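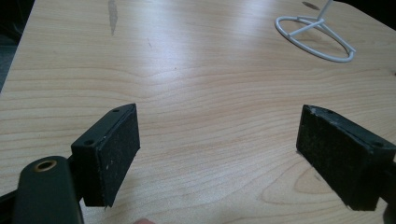 Tampo de uma das mesas da sala de convívio, com uma zona gasta junto à borda (ponto 2 da ordem de trabalhos).

Ata da reunião da Associação de Moradores de Brusotside
Data: 14 de julho de 2026
Local: sala de convívio, rés do chão
Início: 19h00

Estiveram presentes ou representados 13 associados. A reunião começou em segunda convocatória, à hora marcada no aviso afixado na entrada.

Ordem de trabalhos
1. Aprovação da ata anterior
2. Mesas da sala de convívio
3. Arrumação do armário e da loiça
4. Regras de utilização da sala
5. Outros assuntos

1. Aprovação da ata anterior
A ata da reunião de fevereiro foi lida e aprovada sem votos contra. Corrigiu-se apenas o nome da loja onde se compraram as cortinas, que estava escrito «Wazix» e deve ler-se Wasix.

2. Mesas da sala de convívio
A direção apresentou o estado das quatro mesas. Os tampos são claros, com desenho de veios de madeira, e têm os cantos arredondados. Numa das mesas há uma faixa estreita, mais clara e acinzentada do que o resto, que parte da borda. Alguns associados entendem que foi feita por um produto de limpeza demasiado forte, outros que vem de arrastar caixas sempre no mesmo sítio. Não se chegou a conclusão sobre a origem.

Foram discutidas três hipóteses: deixar as mesas como estão, mandar substituir só o tampo marcado ou comprar mesas novas. A oficina Ghaffari deu um orçamento de 600 euros para substituir os quatro tampos e não faz preço para um só. A loja Brukton tem mesas dobráveis, mas a medida não serve para encostar à parede do fundo, e vários presentes disseram preferir as atuais por serem mais estáveis — sobretudo nas tardes de costura, com as máquinas em cima.

Posta à votação, foi aprovada a primeira hipótese, com um voto contra e duas abstenções. A marca não impede o uso da mesa. O assunto volta a ser visto na primeira reunião do próximo ano, já com o orçamento da oficina atualizado.

Ficou ainda decidido:
Limpar os tampos só com pano húmido e sabão neutro. A lixívia e os esfregões verdes saem do armário da sala.
Pôr sempre uma base por baixo de tachos e cafeteiras.
Levantar as mesas a duas pessoas quando se muda a disposição da sala, sem as arrastar.
Comprar feltros para os pés das mesas, despesa a suportar pelo fundo de manutenção.

3. Arrumação do armário e da loiça
O armário foi esvaziado e limpo em junho. A contagem deu 51 pratos rasos, número suficiente para os almoços habituais. Faltam chávenas e quase todas as colheres de café. Pede-se a quem as tenha levado por engano que as deixe no cesto à entrada.

Os copos passam para a prateleira do meio e as toalhas para a de baixo, dentro de sacos fechados. As decorações de Natal vão para a arrecadação. Um associado propôs colar etiquetas nas prateleiras, o que foi aceite. As etiquetas serão feitas à mão, com fita de papel.

4. Regras de utilização da sala
Houve duas queixas de que a sala ficou por arrumar depois de festas de aniversário. Discutiu-se a criação de uma caução, mas a proposta foi retirada por quem a fez. Em alternativa, a folha de reserva passa a ter uma linha para o estado das mesas e das cadeiras à entrada e à saída, preenchida por quem reserva.

O horário mantém-se até às 22h00 durante a semana e até às 23h00 aos sábados. O pedido para guardar uma bicicleta na sala durante agosto foi recusado.

5. Outros assuntos
Foi comunicado que a lâmpada por cima do lava-loiça já foi trocada. A janela do lado do pátio continua a fechar mal — a direção vai pedir a um serralheiro que a veja ainda antes das férias.

Perguntou-se se o almoço de verão se mantém. Mantém-se, no último domingo de agosto, com inscrição na folha afixada junto às caixas do correio. Cada família traz um prato e a associação paga as bebidas e o pão.

Nada mais havendo a tratar, a reunião foi encerrada às 20h40, tendo sido lavrada a presente ata, que depois de lida e aprovada será assinada pela mesa.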